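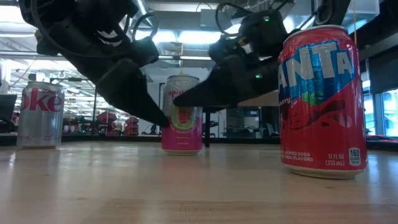

Photo: Ottmar Kuhlmann / Lavside

Filed under: Break Room, Drinks & Can Returns, FAQ

Print this page | E-mail this page

Canned Drinks at Lavside: Frequently Asked Questions

Updated 2022-08-05

What drinks are sold?
Soda and diet soda in regular cans, plus sparkling drinks in tall slim cans. The selection changes with each order. Diet Coke and strawberry Fanta are on the list at present. If a flavor is out, it will not be back until the next delivery.

Who supplies them?
Pesdale delivers to the Lavside building and to Konurholm. The two buildings order separately, so what you find in one may not be in the other.

How much does a can cost?
Every can is 60 cents, whatever the size or flavor. The price went up from 50 cents in June. Prepaid cards bought before then are still good and are charged at the new price.

How do I pay?
Coins in the box, or a prepaid card from the front desk. The box does not give change. Please don't leave notes promising to pay later.

Are the slim cans the same size as the regular ones?
Not always. A tall can can look bigger than it is, and slim cans come in more than one volume. Check the number printed on the side. The strawberry Fanta is a regular can, marked 12 FL OZ (355 mL).

Where do I find the calories?
On the can. Many have the figure on the front as well as in the nutrition panel. The strawberry Fanta has a small white badge that reads 160 calories per can. For other drinks, read the can you are holding. We don't keep a separate list, and makers change their recipes.

Does the strawberry soda contain fruit juice?
We can't answer for the maker. The front says "flavored soda" and mentions natural flavors. The full ingredients are in the small print. If you have an allergy, read that before opening it.

Can I bring my own drinks?
Yes. Put your name on them if they go in the refrigerator. Cans with no name on the lower shelf are treated as stock and may be sold.

Can I put cans in the freezer?
No. They burst. Move what you need to the refrigerator the evening before a meeting.

Can I leave cans out on the wooden tables?
For as long as you are using them, yes. Cold cans leave rings on bare wood, so use a coaster or a folded paper towel. If you find a ring, wipe the table with a dry cloth and let it air. Do not use the spray from the kitchen, which dulls the finish.

How many cans can I take for a meeting?
Up to one per person attending. For larger groups, send a request to extension 2430 two working days ahead and say how many regular and how many diet you want. Requests without numbers are filled with whatever is on the shelf.

Where do the empties go?
In the blue bin by the back door. Pour out what is left first. Don't crush the cans, as the return machine at Onsri won't read them if they are bent. Bottles and cartons go in the other bin.

What happens to the deposit money?
It goes toward coffee and paper cups. The last trip to Onsri took 67 cans. Receipts are kept in the folder above the sink.

A can I bought was dented. Can I swap it?
Yes, if it is unopened. Leave it on the counter with a note and take another of the same kind. Do not open a can that is swollen or leaking. Put it in the sink and tell the front desk.

Can you order a particular flavor?
Write it on the sheet on the refrigerator door. Pesdale sells by the case only, so a flavor needs several names next to it before we order it. Old requests are cleared when a new sheet goes up.

Who do I contact about something not covered here?
Ottmar Kuhlmann, extension 2430, mornings only.

Print this page | E-mail this page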